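How a Thermostat Keeps Your Home Warm
For readers in grades 4 to 6
Written by Haoran Ren

Most homes with a heating system have a thermostat. It is a small box on a wall, often in a hallway. Its job is to measure the air temperature and tell the heater when to start and when to stop.

Words in this lesson: sensor, set point, circuit, relay, cycle. 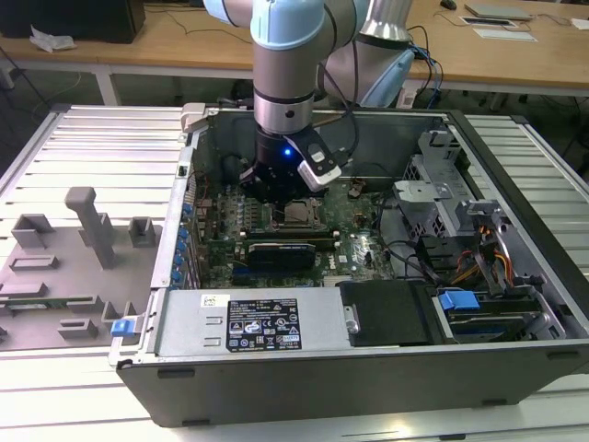
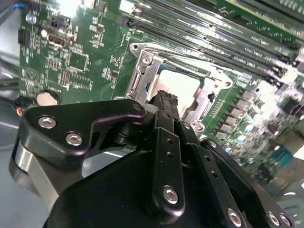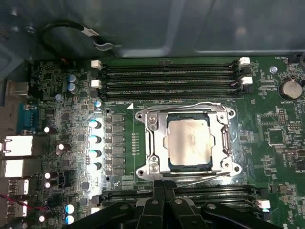

Part 1. The sensor

A sensor is a part that measures something. The sensor in a thermostat measures temperature. In many newer models it is a thermistor, a tiny bead that lets electricity through more easily or less easily as its temperature changes. The thermostat checks the bead and turns the result into a number of degrees.

Older thermostats have a metal coil. The coil is made of two different metals joined in one strip. When the strip warms up, one metal grows more than the other, and the strip bends. The bending moves a switch.

Part 2. The set point

The set point is the temperature a person chooses. Suppose the set point is 68 degrees Fahrenheit and the air in the hallway is 65 degrees. The air is below the set point, so the thermostat calls for heat.

"Calls for heat" means that it closes a circuit. A circuit is a path for electricity. When the path is closed, a signal travels along a thin wire to the heater. Many thermostats close the circuit with a relay, a switch that is worked by electricity instead of by a finger.

Part 3. The cycle

One run of the heater, from on to off to on again, is called a cycle. A thermostat does not switch the heater on and off at every tiny change. It waits until the air is a little below the set point before starting, and it may wait until the air is a little above before stopping. The gap between those two temperatures is called the differential. Without it, the heater would start and stop many times an hour, and its parts would wear out sooner.

A worked example

The Lutier School kept a heating log for one winter day, 4th April being the date the class studied it. The heater ran for 11 cycles and a total of 90 minutes. To find the average length of one cycle, divide 90 by 11. The answer is a little more than eight minutes. Some cycles were longer — mostly the early ones, when the building was cold.

Where the thermostat goes

A thermostat only knows the temperature of the air next to it. If it hangs in sunlight or above a lamp, it reads too high, and the rest of the home stays cold. If it hangs beside a drafty door, it reads too low. An inside wall, away from windows and vents, is a better place.

Try it

Ask an adult where your thermostat is. Write down the set point and the measured temperature every half hour for three hours. Do not change the settings. Draw both sets of numbers as lines on one graph, and mark each time you hear the heater start.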